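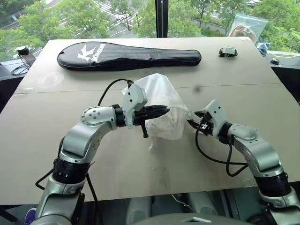 *Fig. 1. Plastic bag held between two arms.*

# Do Small Crypto Wallets Get Eaten by Fees? My Summer Project Report

July 11, 2024

I got into this topic for a pretty dumb reason. Last September I bought a little bit of crypto on an app, moved it to a different wallet a week later, and a chunk of it was gone. I hadn't been robbed, I'd just paid fees! So when we had to choose something to measure for the class project, I wanted to know how much of a small transfer disappears on the way, and whether the time of day makes any difference.

## What I compared

I stuck to three services that let you open an account with very little money: Pulley, Isano and Kun. Pulley and Isano are both regular exchange apps, where the company holds your coins until you send them out. Kun is a wallet you run yourself, so you hold the keys and choose your own network fee (this scared me at first and I wrote my recovery phrase down twice).

I didn't make all the transfers with real money, obviously. I'd be broke. What I did was open the "send" screen, type in an amount, write down the fee it quoted me, and back out before confirming. I did that for 18 days, at morning, noon and night, for each service. That works out to 162 quotes. Then I made 6 real transfers, two per service, to see if the quoted fee matched what I got charged.

For background on network traffic I used a spreadsheet of 2,898 past transactions that came with our class materials. I only needed the timestamp and fee columns, and I spent way too long figuring out that the timestamps were in UTC. My first chart had everybody sending coins in the middle of the night.

## What the quotes looked like

Isano charges a flat fee. It was the same number every single time I checked, which made it very boring to write down. If you're sending a lot, flat is great. If you're sending the price of a sandwich, the fee can be bigger than the lunch.

Pulley adds a percentage on top of the network cost. For tiny amounts it came out cheaper than Isano, and then somewhere in the middle of my range they crossed over and Isano won. I tested five amounts, so I can't say exactly where the lines cross, only which two amounts it happened between.

Kun moved around the most. The quote changed even while I was looking at the screen, and I had to make a rule for myself: write down the first number that shows up, no waiting for a better one. On calm mornings it was the cheapest of the three at every amount. On two evenings it was the worst, and not by a little.

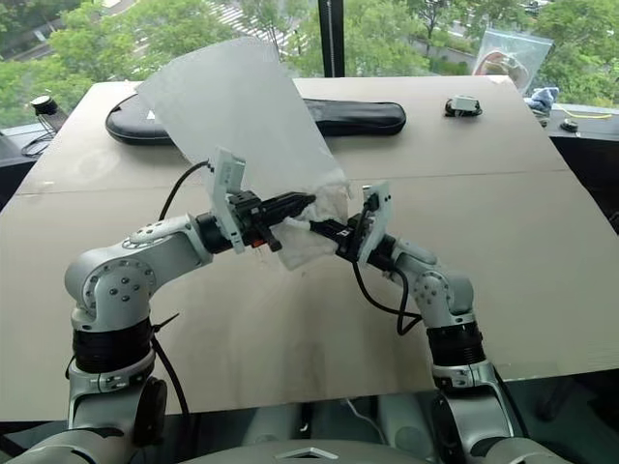
**Why does the same transfer cost more at one time than at another?**

There's limited room in each block, so when lots of people want to send at once they offer higher fees to get picked first, and the going rate climbs until traffic drops off again.

## The real transfers

All of the real ones arrived. Pulley and Isano charged exactly what they quoted. One of my Kun transfers cost slightly less than the quote and the other matched it. I also picked the "slow" option on one of those and then kept refreshing the page like a maniac. It took most of an afternoon.

One thing I hadn't planned for was the minimum. Pulley wouldn't let me send my smallest test amount for real even though it happily showed me a fee for it, so I had to bump that transfer up. I marked it in the table with a star.

## The Plidmont tool

Our instructor suggested trying a fee tracker, so I used Plidmont for the second half. It gives you a low, medium and high estimate and refreshes by itself. I compared the medium estimate with Kun's default quote and they usually agreed on direction — both up or both down — but Kun tended to ask for more. My guess is that the wallet plays it safe so people don't complain about stuck payments. I don't have proof of that.

## Problems and what I'd change

- My "night" readings were at different hours depending on my work shift. Should've set an alarm.
- I only looked at one coin. A cheaper network might have made this whole report pointless.
- I left out the spread, meaning the gap between buying and selling prices. For the two exchange apps that's a real cost and it probably hides part of the fee.
- I missed writing down the exact minute for a bunch of early quotes, so I couldn't line those up with Plidmont.

If I get to continue this in the fall, the spread is first on my list. I'd also like to script the quote collection if any of these services allow it, my thumbs are tired.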